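Irnedar sofa in gray – review after 3 months

Five stars from me, and I put off buying one for two years! We went with the Irnedar from Mostyn in the gray woven fabric (it leans a little green in some lights, and I love that). It cost 800 with delivery to Jindton, and the two guys had it up the stairs before I'd found my shoes.

The seat is the best part. It's deep enough to sit cross-legged or dump the clean laundry on, and it's still flat in my usual spot, even with me working from it most days. The heathered weave hides lint really well too. Edges are nice and rounded – my shins are grateful.

Small gripes: the back cushions need a good punch every few days, and I'd have liked a spare cover in the box. Would buy again tomorrow.

Chae-won Pyo, July 2025

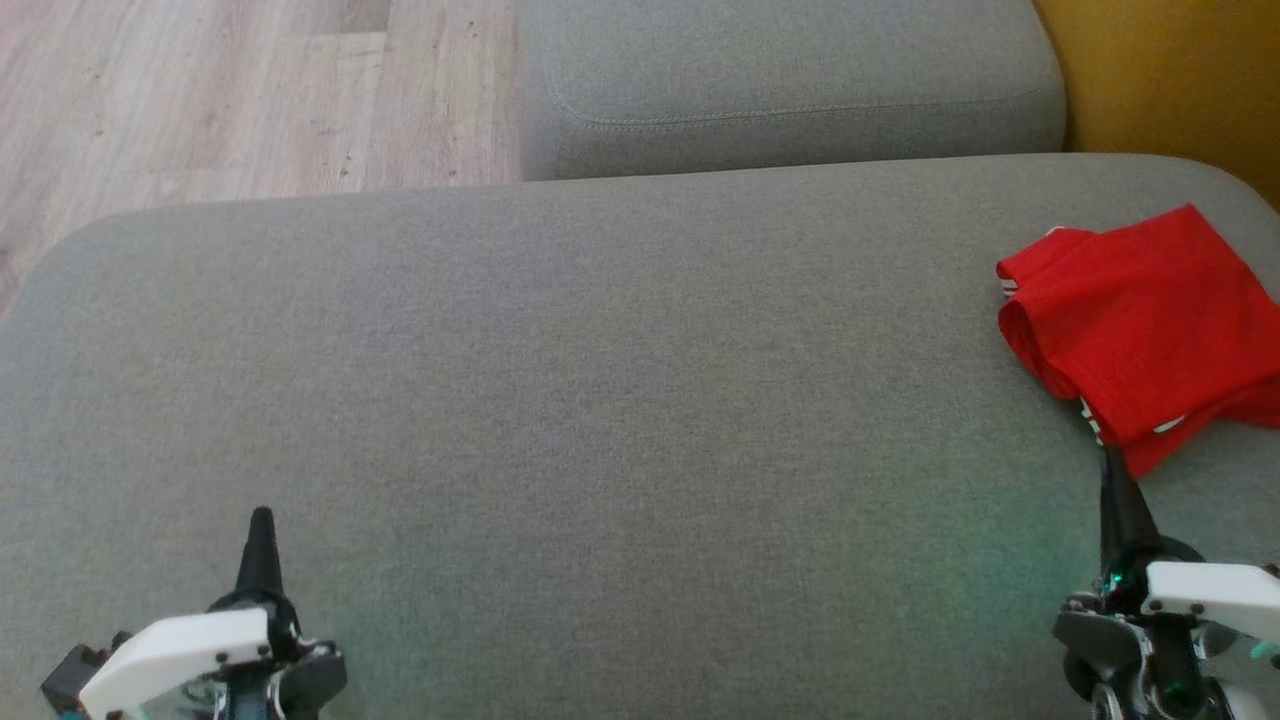 The seat and back cushion, with a bit of laundry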